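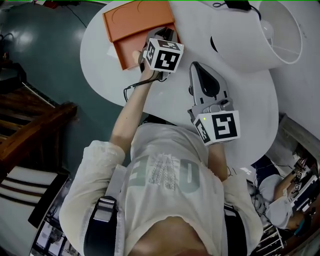

Gondia Masters Swimming Club — Members' Blogs

I joined the early squad in July, which is a stupid month to start swimming outdoors. The pool is heated but the walk from the change rooms to lane six is not, and the concrete is cold enough to hurt. I lasted 20 minutes the first morning and spent 17 of them hanging off the wall with my goggles on my forehead.

I'd swum as a kid, up to the age when you can drop it without your mum arguing, and I assumed it would still be in there somewhere. Some of it was. I could float, and my kick was all right. The breathing was gone. I was holding my breath with my face in, then trying to breathe out and in again in the half second my mouth was clear of the water. By the flags I was gasping.

Aisling Nic Giolla coaches the slow lane and she had me stop swimming altogether for the first few sessions. I stood in the shallow end, put my face in and hummed. Then I walked and hummed. You can't hum without breathing out, so the problem gets fixed without you thinking much about it. I felt like an idiot and it worked, more or less. After that she let me do single laps with a rest at each end, breathing every second stroke and only to the right. I still can't breathe to the left without swallowing some of the pool.

Gear, for anyone thinking of coming along. You need bathers, goggles and a towel. I bought a pair of Cidilia goggles at the servo end of Main Street and they leaked from day one, so I swapped them for the Cokamel ones from the kiosk, which are uglier and fit my face. Try them on without the strap first. If they stick for a couple of seconds they'll probably seal. I haven't bothered with fins. The club has a crate of pull buoys and kickboards, and you put them back in the crate when you're done. 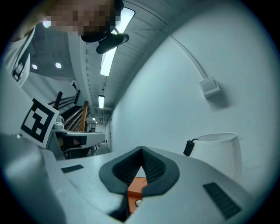 The other thing I had to sort out was eating. I can't swim on a full stomach and I can't swim on nothing, and for a while I was getting dizzy in the showers. Half a banana in the car seems to be the right amount. A few of us go to the Sfakianakis bakery afterwards, where the coffee is average and the spinach pie is very good, and I'm at my desk before nine smelling of chlorine.

My aim was to do 100 metres without stopping by the time the mornings got light again. I managed it a bit sooner than that, slowly, with a tumble of arms and legs at each end that I wouldn't call a turn. Aisling said "good, again" and went to talk to someone in the next lane. The second one was worse.

Now I'm working on 20 laps in a session, with rests allowed. My shoulders get sore before my lungs do, which I'm told is a technique problem — my right hand crosses over in front of my head when I breathe. I've got a drill for it where you swim with one arm out in front and wait for the other one to catch up. It's boring and I do it badly when I'm tired.

The slow lane has room at the moment. We start at 6.15 am and the side gate is unlocked from six. Bring thongs for the concrete.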